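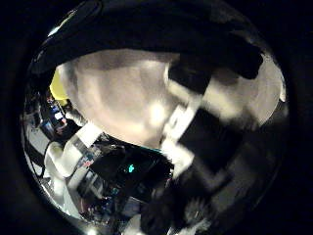

遅れの平均値だけを見て手首カメラを信用するのは危ない、見るべきなのは一番悪い時の値である、という意見が、Kumo の利用者の掲示板に古くからある。この意見は後に公式の手引きにも取り入れられ、現在の Kumo では、画像の遅れを表示する時、最悪値が平均値より先に出る。

Kumo(クモ)は、ロボットの手首またはグリッパーに付けた広角カメラの画像を受け取り、補正し、制御と動作計画のプログラムに渡すためのソフトウェアである。Kerkon 社が開発を始め、現在は同社と外部の開発者が共同で保守している。本体は C++ で書かれ、Python から呼び出すための層を持つ。

名称
開発の初期に、八つの処理が中央の一つの共有メモリにつながる図が使われていて、その形が蜘蛛に似ていたことから名付けられた。空の雲と同じ発音の語であるため、クラウドサービスの名前だと誤解されることがある。Kumo は通信回線のない環境で動作し、画像を外部に送る機能を持たない。表記は、文章の中では Kumo、コマンドとしては小文字の kumo を使う。

概要
手首カメラは対象物に近いので、腕を細かく合わせる作業に向いている。一方で、固定カメラと比べて扱いにくい点がいくつかある。カメラ自身が腕と一緒に動くこと、グリッパーの一部がいつも視野に入ること、近い物が大きく写って遠くの物を隠すことである。魚眼に近いレンズを使う場合は、これに強い歪みが加わる。冒頭の画像では、視野は円形で、その外側は黒く、中の物は縁に近いほど強く曲がっている。上部の暗い大きな形はグリッパーの一部である。

Kumo はこのような画像を「そのまま使える画像」に直すことを目標にしていない。各画素について、どの方向から来た光か、いつの時刻のものか、どのくらい信頼できるかという三つの情報を付け、画像と一緒に後段のプログラムへ渡す。補正した画像を必要とするプログラムは、自分に必要な部分だけを後から展開する。この方針のため、Kumo を初めて使う人は、歪みが残ったままの画像が出てくることに驚く場合が多い。

構成
Kumo の処理は「脚」と呼ばれる小さな部品に分かれている。脚は設定ファイルで順番を決めて並べる。標準の配布物に入っている脚のうち、主なものを以下に述べる。

取り込み
カメラから画像を受け取り、共有メモリに書く。この時点で受信時刻を付ける。カメラが露光の時刻を出力できる場合は、そちらも記録する。二つの時刻の差は後の時刻合わせで使われるので、どちらか一方を捨てる設定は推奨されていない。共有メモリの大きさは起動時に固定され、足りなくなると古い画像から上書きされる。上書きされた画像を読んでいた処理には、読み取りの失敗が通知される。

視野マスク
円形の視野の外側を除く。初期の版では、円の中心と半径を利用者が手で入力していた。現在は明るさの境界から自動で推定する。ただし視野の縁は徐々に暗くなることが多く、境界は一本の線にならない。そのため、マスクの値は 0 と 1 の二種類だけでなく、その間の値も取る。暗い部屋では推定される円が小さくなりやすいので、十分に明るい場所で一度推定し、その結果を保存して使うことが勧められている。

自己マスク
グリッパーなど、ロボット自身が写っている部分に印を付ける。関節の角度とロボットの形状モデルから、写るはずの領域を計算する。印を付けた画素も消さずに残すのが特徴で、把持の状態を調べるプログラムはその部分を逆に利用する。形状モデルにないもの、例えば後から巻いたテープやケーブルは計算に入らないため、別に登録しなければならない。

投影モデル
画素と光の方向の対応を保持する。標準のモデルは四つの係数を持つ等距離射影で、視野の端まで精度が必要な場合には Savchuk 表を使うことができる。Savchuk 表は、式を使わずに、格子点ごとの方向を数値で並べた形式である。格子の間は補間で求める。係数の式より大きなファイルになるが、レンズの個体差をそのまま表現できる。反対に、格子が粗い時に誤差が目立ちやすく、どこで誤差が大きいかを利用者が見落とすことがある。このため、表を読み込む時に残差の大きい格子点の一覧が必ず出力される。

ぼけの判定
腕が動いている間の画像は流れて写ることが多い。また、レンズのすぐ近くにある物は、腕が止まっていても焦点が合わない。この二つは画像だけからは区別が難しい。Kumo は関節の速度を合わせて読み、速度から予想されるぼけの方向と、画像の中の輪郭のぼけの方向を比べる。方向が一致すれば動きによるもの、一致しなければ焦点によるものとして記録する。両方が同時に起きている時、判定は「不明」になる。この「不明」を誤りと考えて小さくしようとする利用者がいるが、手引きは、不明を残した方が後段の判断が安定すると説明している。

時刻合わせ
画像の時刻と関節の時刻を同じ時計に直す。カメラと腕の制御装置は別々の時計で動いており、差は時間とともに変わる。Kumo は腕をゆっくり往復させる較正動作を用意していて、画像の中の動きと関節の動きの位相を比べ、差を推定する。運転中も推定は続くが、較正動作の後の値から大きく外れた場合には、推定値を自動で採用せずに警告を出す。

制御との接続
Kumo は制御の周期の中で直接呼び出されることを想定していない。制御プログラムは共有メモリから最新の結果を読み、その古さを自分で確認する。結果には有効期限が付いており、期限を過ぎたものを読むと、値と一緒に期限切れの印が返る。値そのものは返るので、印を確認しないプログラムは古い値で動き続けてしまう。この仕様は何度も議論になった。値を返さない方が安全だという意見と、急に値がなくなる方が腕の動きとして危険だという意見があり、現在は設定で選べる。初期設定では値を返す。

画像を使った位置合わせの制御では、目標の特徴点が自己マスクの中に入ると、制御量が急に変わることがある。これを避けるため、Kumo は特徴点ごとに重みを出力し、マスクの縁に近づくほど重みを小さくする。重みの合計が下限より小さくなった時、付属の制御例では腕をその場で減速させ、再び見えるまで待つ。待つ時間の上限は利用者が決める。

円形の視野の縁では、一画素が表す角度が中央と異なる。初期の版の制御例はこの違いを無視していて、対象が縁にある時に腕が行き過ぎることが報告された。その後の版では、誤差を画素の単位で計算することをやめ、光の方向の角度で計算するように直された。古い制御例を複製して使っている場合、この修正は自動では反映されない。

動作計画との接続
動作計画には、同じ共同体で開発されている Skavley がよく使われる。Skavley は手首カメラの画像から直接に経路を作るのではなく、固定カメラなどで作った環境の地図を持ち、Kumo の結果でその地図の一部を更新する。更新の時には、見えていた部分と見えていなかった部分を区別する必要がある。自己マスクに入った方向や、近い物に隠された方向は「見ていない」とされ、地図の古い内容がそのまま残る。

この区別を正しく行わない場合、グリッパーの影になった障害物が地図から消え、計画がその場所を空いた空間と考える。Kumo と Skavley の間の通信形式では、各方向に「空き」「物あり」「未観測」の値を必ず付けることになっており、省略した時は未観測として扱われる。

白くて模様の少ない面が視野の大部分を占める時も、計画側には注意が要る。そのような面では対応点が得られず、距離の推定が不安定になる。Kumo は模様の量を表す値を出力し、Skavley はその値が小さい領域の距離を更新に使わない。結果として、平らな面に非常に近づいた時ほど、地図の更新が少なくなる。

設定
設定は一つのテキストファイルに書く。脚の順番、カメラの名前、各脚の引数が主な内容である。引数の名前は省略せずに書くことになっている。公式の項目一覧には 566 の引数が載っているが、普通の利用で変更するものはその中の一部である。引数には単位を付けて書く必要があり、単位のない数値は読み込みの時に拒否される。この規則は、ミリ秒と秒を間違えた設定で腕が振動した事例の後に加えられた。

脚の順番には制約がある。時刻合わせは自己マスクより前に置かなければならない。関節の角度が画像の時刻と合っていないと、マスクの位置がずれるからである。順番の誤りは起動時に検査され、違反があると起動しない。ただし利用者が自分で作った脚については、依存関係を宣言していない限り、検査の対象にならない。

記録と再生
kumo rec は、画像、関節の値、各脚の出力を一つのファイルに記録する。kumo play はそれを再生し、指定した脚だけを計算し直す。記録された出力と新しい出力の違いを並べて表示できるので、引数の変更の影響を調べるのに使われる。再生の速度は変えられるが、ぼけの判定と時刻合わせは記録された時刻で計算されるため、速度を変えても結果は同じである。

記録ファイルは先頭に索引を持ち、最大 2,000 個の区切りを付けられる。区切りには短い文を付けることができる。「ここで対象を落とした」のような文を入れておき、後で検索する使い方が多い。区切りの数を超えた場合、新しい区切りは付かず、記録だけが続く。

kumo view は記録の内容を画面で見るための道具である。円形の元の画像、マスク、信頼度を重ねて表示する。一部を平面に展開して見る機能もあるが、展開した表示は人が確認するためだけのもので、保存される値には影響しない。表示の色は変更できる。初期設定の色は赤と緑を使っていて区別しにくいという要望があり、青と橙の組が追加された。

試験
Kumo の試験には、記録ファイルを使う再生試験と、合成した画像を使う試験がある。再生試験の基準となる記録は 23 本で、明るさ、腕の速さ、対象までの距離が異なるように選ばれている。変更を取り込む前に、全ての記録について出力の違いが調べられる。違いがあること自体は拒否の理由にならないが、なぜ違いが出たかの説明を変更の文書に書く必要がある。

合成画像の試験では、投影モデルの往復の誤差が主に確認される。方向から画素に直し、もう一度方向に戻した時に、元の方向との差が許容値より小さいことを調べる。視野の縁に近い点を 3,000 点選んで行う試験があり、過去に見つかった投影の不具合の多くはこの試験が見つけた。

歴史
Kumo の最初の版は Kerkon 社の社内の道具であり、特定の一種類のカメラだけに対応していた。投影モデルは式が一つで、時刻合わせの脚はなく、遅れは定数として設定に書かれていた。カメラを交換するたびにこの定数を測り直す必要があり、それが時刻合わせの開発の動機になった。

ソースコードは 2023年11月9日 に公開された。公開の時点では文書がほとんどなく、利用者は設定ファイルの例を読んで使い方を推測していた。翌月の 12 月に最初の手引きが出され、同じ時に Savchuk 表の読み込みが加わった。Skavley との通信形式はその後に決められたもので、それより前の記録ファイルには未観測の値が入っていない。古い記録を変換する道具は用意されているが、未観測の領域を後から正確に求めることはできず、自己マスクから推定した値が入る。

制限と批判
自己マスクは、ロボットが物を持っている時に不完全になる。持っている物の形はモデルにないため、その部分は環境の一部として扱われる。Skavley の側で、持っている物を地図に入れないようにする対策があるが、柔らかい布や長いケーブルのように形が変わる物には十分でない。

処理の負荷についても批判がある。方向、時刻、信頼度の情報を全ての画素に付けるため、共有メモリの使用量が画像だけの場合より多くなる。小型の計算機では画像を縮小して使うことが多いが、縮小すると視野の縁の精度が特に落ちる。縁だけを元の解像度で残す方式が提案されたことがあり、複雑になるという理由で採用されなかった。

学習を用いた制御では、歪んだままの円形の画像を直接に入力する方法も広く行われていて、投影モデルを必要としない。この方法の利用者からは、Kumo の機能の半分は要らないという指摘がある。開発者側の回答では、そのような場合でも時刻合わせと記録は有用であり、他の脚は設定から外せばよいとしている。脚を外した構成の例は、手引きの付録に載っている。

また、手引きの用語が統一されていない問題が残っている。「信頼度」と「重み」は別の量であるが、古い章では両方が「重み」と書かれている。古い章を読む時は、値の範囲で見分ける。信頼度は 0 から 1 までで、重みには上限がない。

関連項目
視覚サーボ
手先カメラの較正
魚眼レンズの射影方式
共有メモリ
Skavley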